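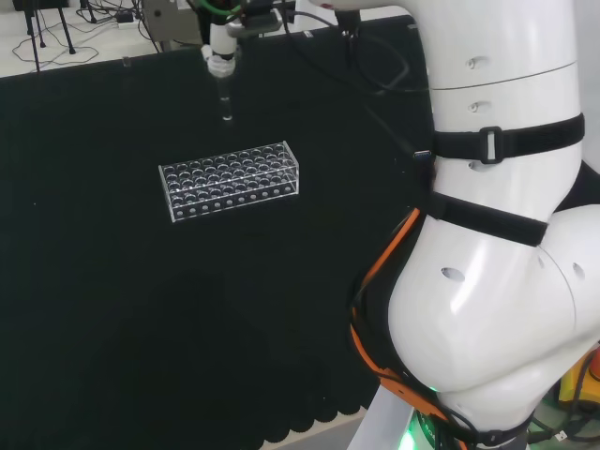 Tempo de leitura: 5 minutos

Auxiliar de laboratório para a sala de vidraria (m/f)
Oltemness – Laboratório de Fladano
Publicado em 15 de julho de 2020

Olá, e obrigado por ter aberto este anúncio! Sabemos que quem procura emprego lê dezenas de páginas por dia, muitas delas iguais umas às outras, e por isso vamos tentar contar-lhe com calma o que fazemos, de que pessoa andamos à procura e como são os dias por cá. Se chegar ao fim e ficar com vontade de nos escrever, já valeu a pena.

A Oltemness é um laboratório de análises de água e de solos. Recebemos amostras de explorações agrícolas, de furos particulares, de piscinas, de juntas de freguesia e, de vez em quando, de alguém que herdou um poço e quer saber se pode regar a horta com ele (gostamos muito destes telefonemas). Tudo isto passa por tubos de ensaio, e os tubos de ensaio passam todos pela mesma sala, a que chamamos Amadi desde a mudança para o edifício novo. É para a Amadi que precisamos de mais um par de mãos.

O que vai fazer

O trabalho gira à volta do vidro. De manhã, os tubos lavados na véspera saem da estufa, são vistos um a um à luz e voltam para os suportes, prontos para as colegas das análises. Os suportes em que trabalhamos são de acrílico transparente, com furos redondos na placa de cima, e pousamo-los sobre uma superfície preta. Parece um pormenor, mas faz muita diferença: no escuro do tampo, uma lasca ou um risco no vidro vê-se logo, e o próprio suporte, que noutro sítio quase desaparecia, fica desenhado pelas arestas. Quem vem de laboratórios com bancadas brancas costuma estranhar no primeiro dia e depois já não quer outra coisa.

A seguir vem a parte da preparação. Temos 331 suportes numerados, cada um com a sua ficha, e todas as semanas há uma lista do que tem de estar pronto e para quem. Colocar um tubo no furo certo é simples. Fazê-lo durante uma manhã inteira, sempre na vertical, sem bater com o fundo na borda do furo, já pede outra paciência. Os tubos têm fundo arredondado e não ficam de pé sozinhos, de modo que ninguém aqui os deixa soltos na bancada, nem por um minuto, nem para ir atender o telefone.

Também vai:
– separar o vidro que já não serve e registá-lo na folha de saídas;
– lavar e secar os suportes de acrílico com pano macio (nunca com álcool, que o acrílico ganha fissuras);
– etiquetar tubos para as campanhas de amostragem, com a data e o código do cliente;
– conferir as caixas que chegam do fornecedor e arrumá-las por comprimento e diâmetro;
– ajudar na receção de amostras quando há picos, sobretudo às segundas de manhã.

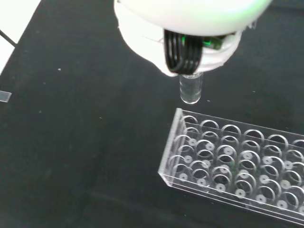
Tubo de vidro de fundo arredondado, junto ao canto de um suporte de acrílico.

O projeto Idora

Além da rotina, há uma razão especial para abrirmos a vaga agora. Em julho começa o Idora, um estudo interno sobre a água dos furos da região, que nos vai ocupar durante bastante tempo. Só para a primeira volta estão previstas mais de 2116 amostras, cada uma com o seu tubo, e cada tubo com o seu lugar marcado num suporte. A pessoa que entrar vai acompanhar o Idora desde o princípio e terá uma palavra a dizer na forma como se organizam as prateleiras, as etiquetas e as folhas de registo. Se é daquelas pessoas que não resistem a reorganizar a gaveta dos talheres em casa dos amigos, vai dar-se muito bem connosco.

Quem procuramos

Não exigimos curso superior. Gostaríamos que tivesse o 12.º ano, de preferência com um curso profissional de análises laboratoriais ou parecido, mas já tivemos excelentes colegas que vieram de farmácias, de óticas, de uma pastelaria e até de uma loja de candeeiros. O que procuramos mesmo é alguém com mãos calmas e olho para o pormenor, que goste de acabar uma fila antes de começar a seguinte e que, quando parte um tubo (todos partimos), o diga sem vergonha e vá buscar a pá e a escova próprias para vidro.

É preciso distinguir bem vidro transparente sobre fundo escuro e ler etiquetas pequenas. Óculos não são problema nenhum, metade da equipa usa. O trabalho faz-se em parte de pé e em parte sentado, num banco regulável, e pode alternar como lhe der mais jeito. As luvas e a bata são fornecidas por nós, em vários tamanhos. Pedimos apenas calçado fechado.

Saber usar uma folha de cálculo ajuda, embora se aprenda cá. Inglês não é necessário, a não ser para decifrar um ou outro catálogo – e para isso há sempre quem dê uma ajuda.

O que oferecemos

Contrato de um ano, renovável, com horário das 8h30 às 17h e 45 minutos de almoço, que a maior parte de nós estica um bocadinho às sextas-feiras. Subsídio de refeição, seguro de saúde a partir do terceiro mês e estacionamento à porta, debaixo dos plátanos (traga um pano para o para-brisas na primavera, é o nosso conselho de amigos). O vencimento é conversado na entrevista e dizemos o valor logo no início, para não fazer perder tempo a ninguém.

Nos primeiros 21 dias vai trabalhar sempre ao lado de uma pessoa da casa. Começa-se pelos suportes vazios, para conhecer as fichas e a numeração, passa-se depois aos tubos sem amostra e só no fim se mexe em material de clientes. Não há pressa. Preferimos que demore e pergunte tudo duas vezes.

A cozinha tem máquina de café decente e uma mesa grande onde cabemos todos. Quem faz anos traz bolo, quem não gosta de bolo traz queijo, e tem resultado.

Como se candidatar

Escreva-nos através do formulário de candidaturas, no fundo da página, com o assunto «Vidraria Amadi». Junte o currículo, se o tiver atualizado, e umas linhas sobre si. Não precisa de ser uma carta formal! Conte-nos, por exemplo, qual foi o trabalho mais minucioso que já fez, pago ou não: uma maquete, um bordado, a coleção de selos de um tio. Lemos tudo e respondemos a toda a gente, mesmo quando a resposta é negativa.

As entrevistas fazem-se em Fladano, no próprio laboratório, e incluem uma visita à sala e uma pequena prova prática: um suporte, uma caixa de tubos, uma lista para seguir. Não é cronometrada. Se precisar de um horário fora do comum ou de alguma adaptação para a prova, diga-nos na mensagem e tratamos disso consigo.

Aceitamos candidaturas até ao fim do mês. Ficamos à espera de notícias suas!

A equipa da Oltemness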